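# Is a "conversation and performance" evening worth it if I mostly want to hear the music? 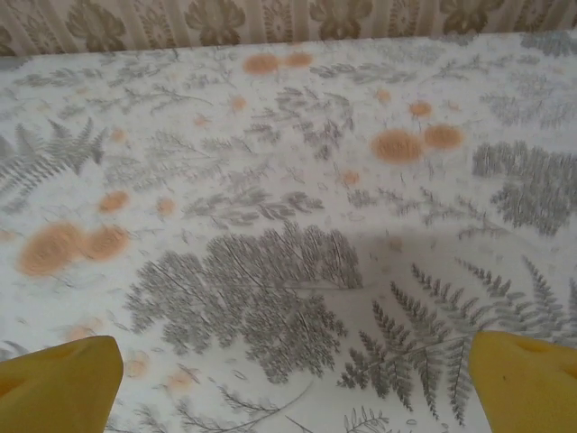

*Fern-print tablecloth, floral wallpaper.*

Asked in: Live Music & Events > Going to Shows

There's a series at the arts center near me called Skuster Evenings. Each one is a folk or traditional musician from somewhere, a moderator from the college, and a room with chairs. The next is in November and it's a duo called Luno, who do old harvest and work songs with two voices and a drone instrument I can't spell. I like their one album a lot. I don't like panels.

The listing says "an evening of song and dialogue." It doesn't say how much song. I've been burned by this wording before. Two years ago I went to a "musical conversation" at a different place and got four songs in ninety minutes. The rest was the moderator explaining the musician's own country to him while he nodded. Then audience questions, of which maybe one was a question.

Tickets are on a sliding scale, so it isn't really the money. It's a fifty-minute drive each way on a work night, and the doors are at 7:30 p.m., which in my experience means the first note is a good deal later.

So:

- Is there any way to find out the ratio of music to talk before buying?
- Does "performance and conversation" mean something different from "conversation with performance," or am I reading tea leaves?
- Is it rude to leave at the talk part? Or to arrive after it, if the talk comes first?

I emailed the venue and got back the same paragraph that's on the website. Please don't tell me I should be more open-minded about panels. I have sat through a lot of panels.

**Edited to add:** the hall is the Afolabi Room, for those asking. The website says it was built in 1950 and seats 161. No balcony. You would be seen leaving.

---

## Answer 1 (marked as helpful by the asker)

I booked small concerts for a college for nine years, including plenty of these, so I can tell you how the sausage gets made. It won't make you more optimistic.

The wording means very little. The event description is usually written months ahead, often for a grant application, before anyone has spoken to the musician about a set list. "Performance" and "conversation" go in because the money came from somewhere that wanted both. The order of the words is whatever sounded better to the person typing. I wrote dozens of those blurbs and I never once had a running time in front of me.

What does tell you something:

**Who is paying.** Look at the bottom of the listing. If the sponsors are academic departments or centers, expect a lot of talk. If it's an arts council or a music series with a lecture bolted on, expect more songs. If there are five or more logos, every one of those logos may want two minutes at the microphone before anything happens. I once timed the welcomes at my own event at twenty-three minutes, and I was the fourth welcome.

**Whether there's a sound check listed.** Some halls post a public calendar with room bookings. If the artist has the room from early afternoon, they're planning to play properly. If the booking starts an hour before doors, it's a microphone and a chair.

**What the artist calls it.** Check the duo's own tour page. Musicians tend to list a full set as a show and the other kind as "talk," "residency" or "workshop." They have no reason to oversell the talking part. This is the most reliable one I know of and it still fails now and then.

**Whether they're in town for one night.** If they're doing class visits all week, the evening tends to be the relaxed public version of the same thing, with more chat. If they drove in that afternoon and are leaving in the morning, they want to play the set they've been playing everywhere else and go to bed.

As for your email: you asked the wrong desk. The box office only has the paragraph. Write to the technical or production person and ask, "What time does the artist's set begin and end?" Don't say "ratio" and don't ask how much talking there will be. A stage manager will have a running order in a spreadsheet, usually by the week before, and will often just paste it to you. They get few emails from the public and they like times.

On leaving: if the talk comes after the music, leave during the chair shuffle. There's always a chair shuffle. Somebody brings out a small table with two water glasses, the lights change, people clap a bit without knowing why. A dozen people go to the restroom at that moment and some of them don't come back. In a room of that size the artist will notice a person walking out mid-sentence. They won't notice anyone during the furniture.

Arriving late is harder. Talk-first events often have a song in the middle of the talk "to illustrate," and the usher may hold you outside for it.

One caution. With work songs in another language, a little introduction from the singers themselves can be most of the pleasure. I mean the singers, not the moderator. A good duo will do it between songs in thirty seconds and you'd lose nothing by it.

> **Comment from asker:** The production email is a great tip. I found an address on the rental page. There are six logos, by the way.
>
> **Reply:** Six. Bring a book.
>
> **Comment:** Can confirm on the stage manager thing. I asked one about a choir show and got the whole cue sheet, including when the fire door gets propped open.

---

## Answer 2

Just go! I went to one of these last spring and it was lovely, the talk was really interesting and I learned so much. You never know what you'll discover. They also had cheese.

> **Comment:** The question asks how to find out the running time.
>
> **Comment from asker:** What kind of talk was it, and how many songs did they do?
>
> **Reply:** I don't remember exactly, it was a harp I think. Or there was a harp there. It was a really nice atmosphere.
>
> **Comment:** Was the harp played?

---

## Answer 3

I'll disagree a bit with the first answer, mainly about sponsors. I've been to Skuster Evenings specifically, three of them, and the logo theory didn't hold. The one with the most departments behind it was nearly all music. The moderator had a cold and gave up early. The one billed as a plain concert had a forty-minute slide presentation in front of it, with maps.

What I noticed across the three:

1. They start late. I have never heard a note in that room before 8 p.m.
2. The musicians played for 35 minutes at the shortest and a bit over an hour at the longest.
3. Questions from the audience come last and are easy to skip.
4. The printed program, if there is one, is wrong.

I wouldn't put faith in the website for anything. It said the hall seats 161 when I first went, and there were rows roped off for a camera and a whole block held for guests who never came. It also says the series has "reached an audience of 4000," and I'd like to see how that was added up. If it includes everyone on the mailing list, then I've been reached several times without leaving the house.

On whether it's worth the drive for you: the sound in the Afolabi Room is dry. Old lecture hall, lots of curtain. That's fine for speech and not kind to fiddles. For two voices and a drone it might be good, or it might sound like two people singing in a closet. I'd sit about a third of the way back and away from the side wall with the radiators, which tick.

If what you want is a full evening of that duo with no moderator, look at whether they're playing the Gileo on the same tour. It's a bar with a back room, further away, and acts that play the college often do a night there as well. The beer is warm and people talk near the door, so you're trading one kind of talking for another. But the set will be long. I've heard two hours there from people who did 40 minutes at the Skuster the night before.

I don't agree that leaving during the chairs goes unseen, either. The one time I did it, the moderator said "oh, we're losing some" into the microphone. I kept walking. Nothing happened to me.

> **Comment from asker:** This is very useful and also depressing. They are listed at the Gileo, two nights later. "Show," not "talk," on their own page. The Skuster one is listed as "evening," which is no help.
>
> **Reply:** I'd take the Gileo. Get there early and stand on the left, the right side has a pillar.
>
> **Comment:** The pillar is on the left if you come in from the parking lot.
>
> **Reply:** It's on the right facing the stage.
>
> **Comment from asker:** Update, in case this turns up in a search for anyone. The production person wrote back in an hour. Welcome remarks 15 minutes, moderated conversation 40, performance 30, questions 20. I wrote back to ask if the 30 was firm and was told it is "up to 30." I've bought a ticket for the Gileo.
>
> **Comment:** Up to 30 includes tuning.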